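Stemdale Variable Star Survey
Progress report to the Yousafzai Fund, second reporting period
Prepared by Brodie Mahuika, April 24, 2024

1. Where we stand

The grant agreement asks for a plain statement of progress against the plan, so I will start with the number that matters. We planned to have light curves for 276 candidate variable stars by the end of this period. We have usable light curves for 61. By usable I mean that the curve has enough points to show a shape, that the comparison stars behaved, and that a second person looked at it without being told what the first person thought it was.

The previous report gave a more cheerful picture, and I want to correct it. It counted a star as "covered" if it had been imaged at all. Under that rule we would now be close to finished. I don't think that rule tells the Fund anything, and I have stopped using it. A star imaged twice, both times through haze, has not been surveyed in any sense an astronomer would accept.

2. Observing

The weather took more nights than we allowed for. The proposal assumed 70 clear nights over the period, a figure that came from a regional climate table and has very little to do with our hilltop. We got 40. Several of those were clear only until midnight, when fog comes up out of the valley and sits on the dome.

I'm wary of blaming the weather for everything, though. When I went through the night logs, a fair share of the good hours had gone on things we control. The autoguider lost its star and nobody noticed until the end of the run. Flat fields were skipped, then had to be made up the next evening at dusk when we should have been cooling the camera. On two nights the target list was sorted in the wrong order and we chased stars that were already low in the west. A checklist has been taped inside the control room door, and the last few logs look better. I would want to see a full season of them before claiming the problem is fixed.

The telescope itself is sound. The mirror was washed at the start of the period and the images sharpened noticeably. The drive still has a small periodic error that the guider can handle when the guider is working.

3. Photometry and the Pisari software

The proposal made a good deal of Pisari, the package we use to measure star brightness automatically. It was supposed to cut our reduction time in half. I can't support that claim. Pisari is fast on uncrowded fields and does them well. In crowded fields, close to the plane of the Milky Way, it blends neighboring stars and then reports a tidy error bar that is far too small. The error bar is what worries me. A bad measurement that looks bad can be thrown out, but a bad one that looks good goes into the table.

We tested this by measuring the same crowded field by hand and comparing. The bright stars agreed. The faint ones did not, and in a few cases Pisari found a "period" that matched the length of our observing night rather well. Those stars have been pulled from the list until they are measured again.

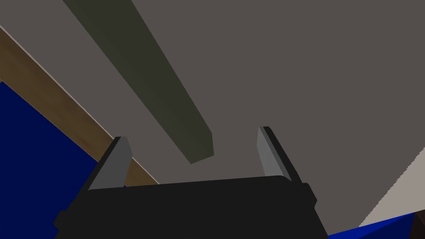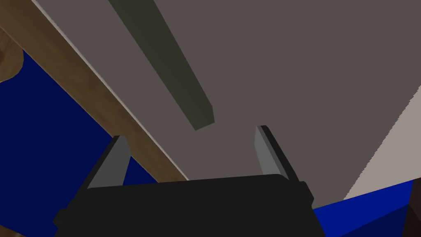
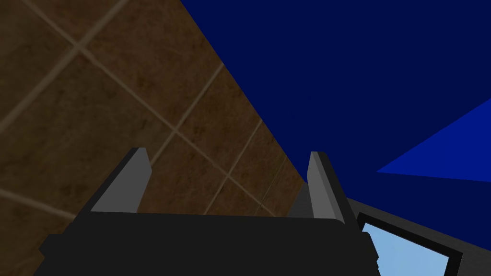 The hand measurements are slow, and I have no clever answer to that. For the next period the crowded fields will be done by hand and everything else will go through Pisari, with spot checks. Fewer stars will come out at the end.

4. The Vustus candidates

The Fund has asked specifically about the Vustus list, the group of stars flagged in our first season as possible new Cepheids. I understand the interest. Cepheids are the stars whose pulsation period tells you their true brightness, and so their distance, and a handful of new ones would look very good in a summary.

My own view is that most of them are not Cepheids. A Cepheid should brighten quickly and fade slowly, and it should repeat on schedule. Most of the Vustus curves are too symmetrical, and I suspect we are looking at eclipsing binaries with poor phase coverage, where a second, shallower dip has been missed or smoothed over. Three still look promising. They have the steep rise, and the color changes in the right direction as they brighten. Even for these I would hold off. We lack spectra, and none of the three has been followed through enough cycles to pin down the period.

I would ask that the phrase "newly discovered Cepheids" be taken off the Fund's web page for now. "Candidate variable stars" is accurate and we can defend it.

5. Outreach

Open evenings went ahead when the sky allowed and were well attended. The proposal promised that visitors would contribute measurements to the survey. A few did, using the small refractor on the terrace, but their data are too scattered to use and I have not included them in any total. People enjoyed seeing Saturn. I would count that as outreach and leave the science column alone.

6. Spending

Spending is under budget, mostly because the second camera has not been bought. I put the order on hold. A second camera would produce more frames, and we are already behind on the frames we have. If the Fund agrees, I would like to move part of that money to paid reduction time, meaning a trained person at a desk who knows what a blended star looks like. The rest can stay where it is until the backlog is smaller.

7. Next period

The full target list can't be reached on the present schedule and I don't want to pretend it can. We propose to drop the faintest stars, where our errors are larger than the changes we hope to see, and to concentrate on those with partial curves already in hand. A shortened list will be sent to the Fund separately once the spot checks are done.

The three stronger Vustus stars will have first call on clear time. We have also asked for a few hours of spectroscopy on a larger telescope – the application is in, and I have no idea how it will be received.

The revised night log template and the comparison table for the crowded field are attached as appendices.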